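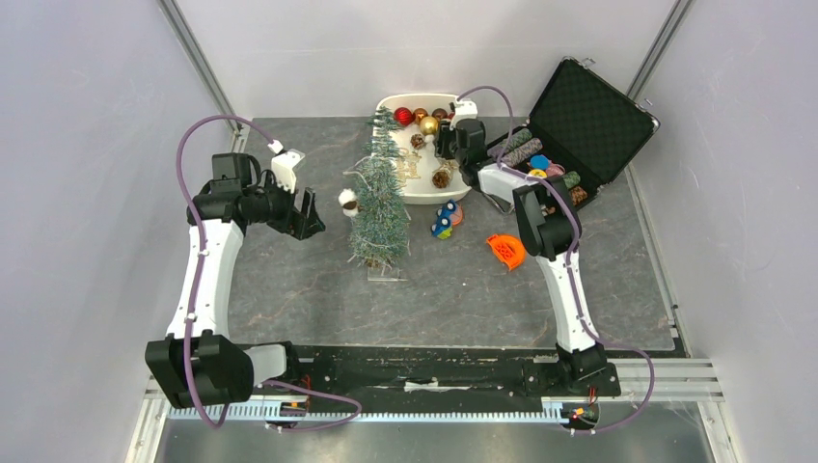

June, 4:10 pm. Third go at the stone-look glaze for the Hedthorpe tile order, and I'm finally getting somewhere! Batch 39 had the Rindier clay under it and came out way too flat (pretty, but flat). What I'm after is dark gray with those thin, irregular veins, some brownish and some pale, like the tabletop has. So I went 100 grams of the base, dragged the iron wash through with a feather, and held the kiln at 1433 for 50 minutes.

Colors are close now. Veins still too fat at the corners, so smaller feather next time, and less water in the wash.
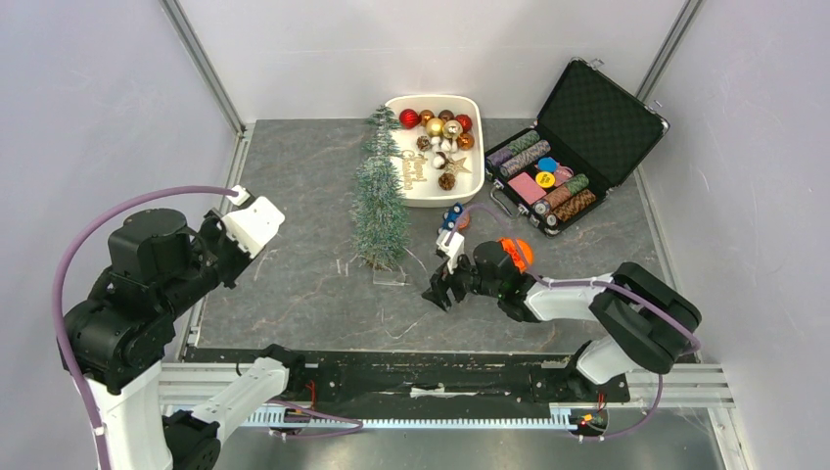
Gray surface with the pale veins.

Order more Hayashi iron before we run out again.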